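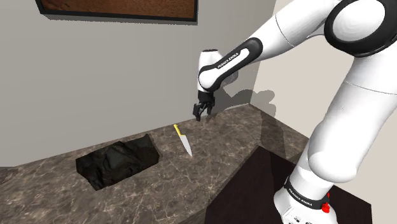
The knives used to be the worst part of the night, says Despina Voicu. She has worked in the production kitchen at Mestell for long enough to have a scar on each thumb, and she can still tell you which came from the boning knife and which from the bread knife.

Mestell makes chilled meals for offices and care homes. In September the kitchen handled 1,785 orders a week, up from 1,650 the spring before, with the same number of people on the late shift. Clearing down after service had become the job everyone tried to swap out of. Worktops had to be emptied, tools gathered and sorted, and the blades put away one by one before the cleaners could start.

The company brought in Usow, a small automation firm, to see how much of that a robot arm could take on. Usow began in simulation. Its engineers built computer models of kitchen counters, laid tools on them at different angles and let a simulated arm practise on one item at a time. A knife is harder than it sounds. It lies flat, there is little to hold, and the arm has to go for the handle whichever way the thing has been left.

After 177 rounds of changes to the software, the firm put 2 real arms into the Mestell kitchen. They work from ten at night, on a stretch of counter marked off with yellow tape. Staff leave the used tools there and the arms move them to the racks.

Voicu was asked to look after them. She had no technical training and got four days of it from Usow, most of them spent learning what to do when an arm stops. It stops fairly often. A wet cloth left over a handle will do it, and so will two spoons lying one across the other.

"I thought I'd be pressing a button," she says. "I'm more like a supervisor with two very slow new starters."

Her pay went up a grade, which took three meetings. Others on the shift have had less out of it. Clearing down used to bring an extra hour on most nights, and for several people that hour covered the bus fare and a bit more. Mestell has kept it for Saturday only. The night manager, who came from the catering firm Boutros, says no jobs have gone and none will this year. He would not go further than that.

There have been fewer cuts. The first aid book, kept on a shelf by the back door, now goes whole weeks without a new line in it. People also talk less at the end of the night, Voicu says, as they are no longer all stood at one counter.

Drudia, which runs a similar kitchen on the other side of town, has sent two people to watch a shift. They stayed until one in the morning and asked mostly about the cloths.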